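Plindham abre segunda sala para recolher exemplos de manipulação com braços robóticos

Redação, 21 fev 2025

A Plindham, empresa que desenvolve programas de controlo para robôs de armazém e de cozinha, abriu uma segunda sala de recolha de exemplos e quer chegar às 3370 sequências gravadas até setembro. A primeira fase, concluída no ano passado, ficou pelas 1000.

As sequências servem para treinar o Lorkis, um sistema que aprende a mover braços robóticos a partir de demonstrações. Cada uma mostra uma tarefa curta de mesa, como pegar num objeto pequeno e pousá-lo dentro de uma taça, tirar uma peça de um tabuleiro ou mudar um fruto de brincar de um lado para o outro. O operador conduz os braços à distância e o sistema regista as imagens das câmaras, a posição das juntas e a abertura das garras.

A empresa escolheu brinquedos e utensílios de cozinha em plástico para esta fase. São leves, baratos de substituir e têm formas muito diferentes entre si. Alguns objetos repetem-se de sessão para sessão, outros são trocados pelos operadores, que têm instruções para não arrumar demasiado a mesa. Na primeira fase, as peças eram colocadas em posições marcadas e o Lorkis falhava com frequência quando encontrava um objeto poucos centímetros ao lado do sítio habitual.

Esse foi o principal problema identificado na revisão interna das primeiras gravações. O sistema tinha aprendido bem o percurso até à taça, mas dependia em excesso da disposição inicial. A partir de agora, a posição dos objetos muda a cada nova tentativa e há objetos que ficam parcialmente tapados por outros. A Plindham espera que as garras passem a procurar o objeto pedido em vez de repetirem um movimento decorado.

O trabalho é feito por uma equipa de nove operadores, divididos por turnos. Antes de gravarem material para treino, todos passam por um período de prática com os comandos, e as sequências desse período são apagadas. As tentativas falhadas nas sessões normais, pelo contrário, são guardadas numa pasta própria – a equipa de programação usa-as para ensinar o sistema a recuperar quando um objeto escorrega ou fica mal preso.

A anotação está a cargo da Isaksson, que recebe as gravações e acrescenta a cada uma a frase que descreve a tarefa e os momentos em que a garra fecha e abre. As gravações com falhas de sincronização entre câmaras são devolvidas e não contam para o total. Segundo a Plindham, a verificação demora mais do que a própria recolha e foi o motivo para adiar o calendário inicial.

O armazenamento e a distribuição do conjunto ficam com a Delo, que prepara também uma versão reduzida para escolas e laboratórios que queiram testar os seus próprios modelos. Essa versão terá apenas tarefas com um objeto e será disponibilizada sem custos, mediante registo. O conjunto completo será licenciado, em condições ainda por anunciar.

As tarefas com os dois braços em simultâneo, como segurar uma taça com uma garra e enchê-la com a outra, só começam depois de fechada a parte mais simples. A empresa admite que são mais lentas de gravar e que exigem operadores com mais experiência. Para já, não há data para levar o Lorkis a um cliente. 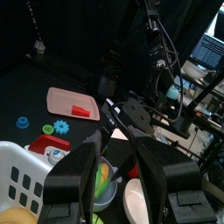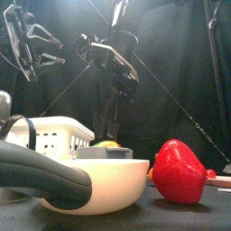
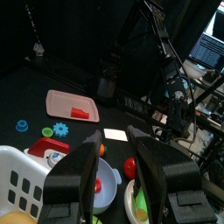

Brinquedos, louça e um cesto branco na mesa de trabalho, com as garras dos robôs por perto.

Porque é que se guardam também as tentativas que correm mal?

Um sistema treinado só com demonstrações perfeitas não sabe o que fazer quando se desvia do percurso. As gravações falhadas mostram-lhe situações em que o objeto caiu, rodou ou ficou fora do alcance, e as que incluem uma correção do operador mostram também como retomar a tarefa. São identificadas à parte, para que o erro não seja aprendido como se fosse o movimento certo, e a proporção usada em cada treino é decidida pela equipa de programação.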